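We use cookies to improve your experience on this site. By continuing to browse, you accept our use of cookies. Manage preferences

4 min read

Public demonstrations of robotics have become a fixture of the Canadian research calendar, and institutions such as ours are now asked to endorse, host or fund several of them each year. The open day held by Skadora in July, which this office attended by invitation, offers a useful occasion to set out what such events ought to provide to the people who come through the door.

The programme was well organized. Visitors were admitted in groups of 20, beginning at nine o'clock, and each group was given a short briefing before entering the work area. The Fodatton project, under which Skadora collects manipulation data for household tasks, occupied the largest room and drew the longest lineup. Staff answered questions patiently, including some that had been asked many times before lunch.

It must be said, however, that the printed guide did visitors a disservice. It stated that the system had reached a success rate of 98 per cent in opening and closing domestic furniture. It did not state how many attempts had been made, what was counted as a success, or whether the furniture used in testing was the same furniture used in training. A member of the public could reasonably have left with the belief that a machine of this kind was ready for a kitchen in Moncton or Red Deer. Members of the technical staff, when asked directly, made no such claim.
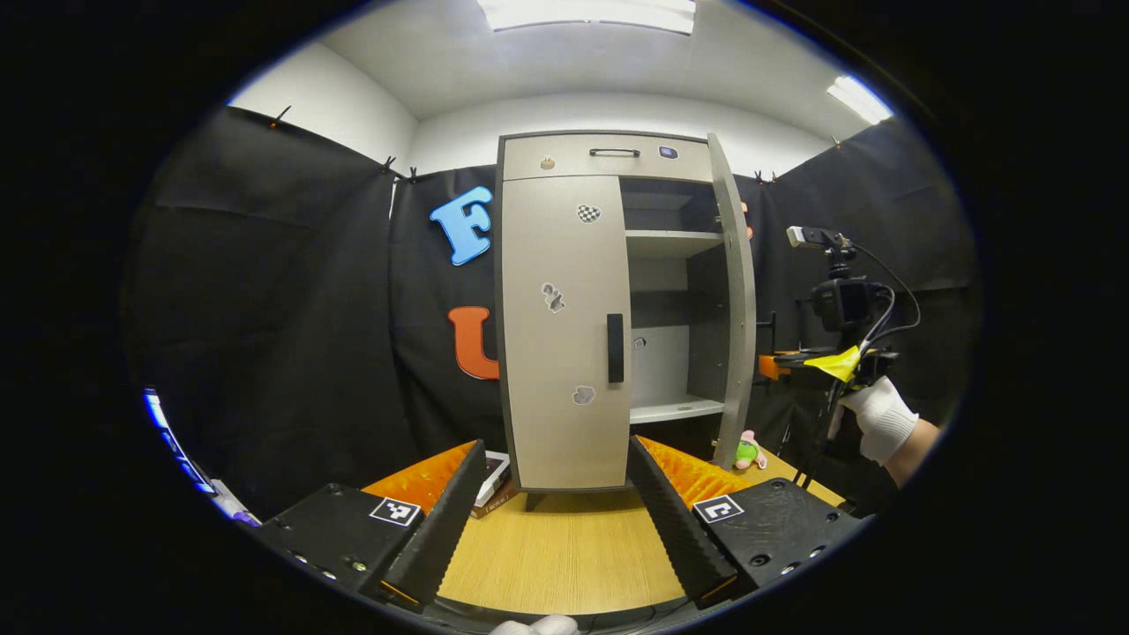 The value of an open day lies in its candour about method, and on this point the Fodatton room served its visitors far better than the guide. The work was done at table height, by people in white gloves, with hand-held grippers and a great deal of repetition. A visitor standing close enough could judge the scale of the problem unaided: a two-door cabinet small enough to sit on a tabletop, one door open and the other shut, with a plush toy beside its base and a gripper finger on either side of the view. The stickers on the drawer and the closed door, and the foam letters on the black backdrop, gave the arrangement the air of a playroom. Several visitors in our group remarked on this with evident disappointment. In our view they had been shown the most instructive thing in the building.

A door and a handle present real difficulty to a machine. The present generation of systems learns such motions from human demonstration, and the guide's own appendix gives 1,000 recorded demonstrations as the target for a single task. That figure deserved the front page. It conveys the labour involved, and it invites the questions that a funding body should wish the public to ask: who performs the work, under what conditions and at what rate of pay, and who holds the recordings afterward.

The second part of the visit, in the Medina hall, was less satisfactory. A mobile unit named Isura delivered folded towels to a counter over a fixed course, to recorded music, for 18 minutes. The performance was polished and was warmly applauded. No one explained which portions had been scripted, and the question period was cancelled to keep the afternoon groups on schedule.

This office does not suggest that spectacle has no place. Families attend these events, and children are entitled to enjoy them. We do hold that any demonstration receiving public money should be accompanied by a plain statement, posted at the entrance, of what is operated by a person, what is scripted and what is autonomous. The number of trials should appear beside any rate of success. A question period should be treated as part of the programme and protected accordingly - even where that means a shorter show.

Skadora has indicated that it intends to hold a further open day in the winter. We would encourage it to give the Fodatton room more space and more time, and to place a member of the technical staff at the entrance to the Medina hall.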